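4.2 Loose soil and the order of clearing

The second group of trials concerned dry, granular litter on a hard floor. Earlier work on household tidying has mostly dealt with whole objects that can be picked up, named and put back where they belong. Soil, crumbs and broken plant matter behave differently. They have no fixed shape, they spread when disturbed, and a person clearing them has to decide when the surface is clean enough to stop.

We used the protocol of Salinas and Olteanu with two changes. First, the storage containers were left in the work area at the start of each trial, so that the participant had to choose between moving the container and cleaning up to its edge. Second, no bin for the waste was assigned. Participants were told only that the floor should be "ready for use" and that anything with a place on the wall could be put there.

A total of 21 participants completed the task in the Roremano room in February. Each received 100 grams of sieved potting soil, spread by hand in a patch next to the container, along with a small amount of lighter debris. The soil was dried beforehand and weighed again after collection. Recovery was computed as the collected mass divided by the starting mass, with no correction for dust lost to the air.

Three starting layouts were prepared. In layout A the container stood upright and the soil lay in front of it. In layout B the container was tipped and the soil lay close by. Layout C was the same as layout B, but with the container moved to the side wall. Layout B gave the widest range of strategies and is the one discussed in the rest of this section.

Participants in layout B fell into two groups. Those in the first group set the container upright and moved it away before touching the soil. Those in the second group left it where it was and swept toward it, using the open side as a dustpan. The second method was faster in the early part of the trial, but it left a thin line of soil along the lip - a residue that most participants noticed only when they lifted the container at the end. Of those who swept toward the container, 9 had to clean the same strip of floor a second time.

Surface pattern also had an effect. On a plain floor, small pale fragments were found early. On a dark floor with light veins, they were often passed over, and 2 participants reported afterward that they had taken them for part of the pattern. Brown soil showed up well on the dark surface as long as it lay in a patch, and much less well once it had been spread thin.

Wall storage played a smaller part than expected. Marchuk's coding scheme has separate entries for hooks and baskets, and we kept both, but few participants used either one before the floor was finished. Figure 3 shows a tipped container with soil next to it, together with the wall storage. The coding of hand movements for this layout was done independently by Filali and Chávez, and disagreements were settled by viewing the recordings together.

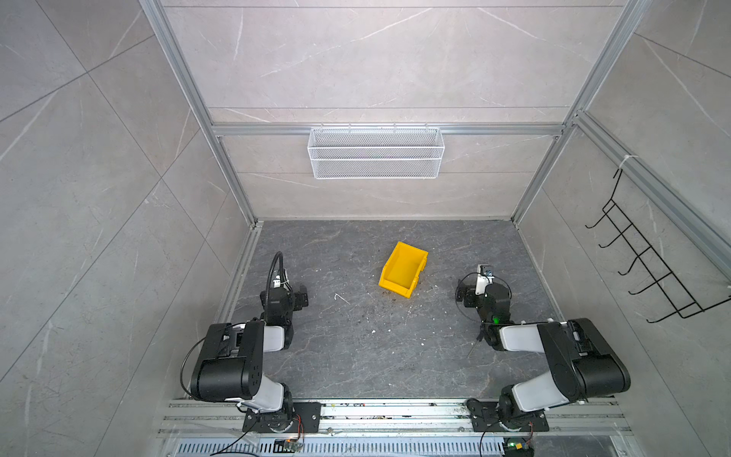

Figure 3. Yellow storage bin, soil patch and wall storage.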